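# Pulero Two-Finger Gripper

The Pulero is a two-finger parallel gripper supplied by Visix for small and mid-size research arms. It is intended for laboratories comparing end effectors on household objects: cutlery, dishes, cloth and similar items that lie flat and offer little to hold.

Thin handles are the usual difficulty. The Pulero has narrow, pointed fingertips that approach a spoon or fork from above without touching the table first. A small camera can be fitted at the wrist so that the fingertips remain in view during the approach. 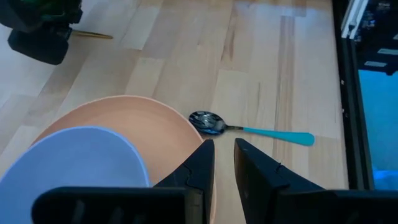
Fingers are replaced with a single hex key. Sets made for the older Alaoui gripper fit the same mount, and both models can be run on one controller – a convenience for sites that wish to compare them under identical settings.

## Specifications

- Weight without cable: 400 g
- Cable length: 1000 mm
- Supply: 24 V DC
- Finger sets included: 3

## Evaluation at Pravthorpe

Customers may try the gripper at the Visix test room in Pravthorpe before ordering. The station has two arms mounted on opposite sides of a framed table, with a fixed camera covering the workspace. Table-setting objects are provided, and customers are welcome to bring their own. The standard comparison consists of 215 grasps per gripper, and the full log is given to the customer.

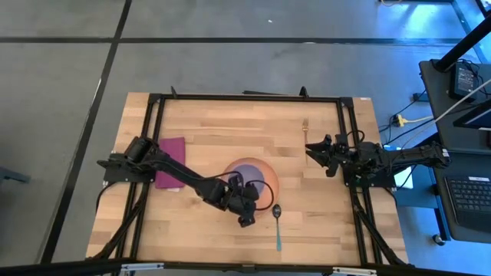
*Two-arm station with bowl, folded napkin, spoon and fork on the table.*

Evaluation sessions are booked through the sales office. Controllers from other suppliers can be connected by prior arrangement – please state the model and firmware version when booking.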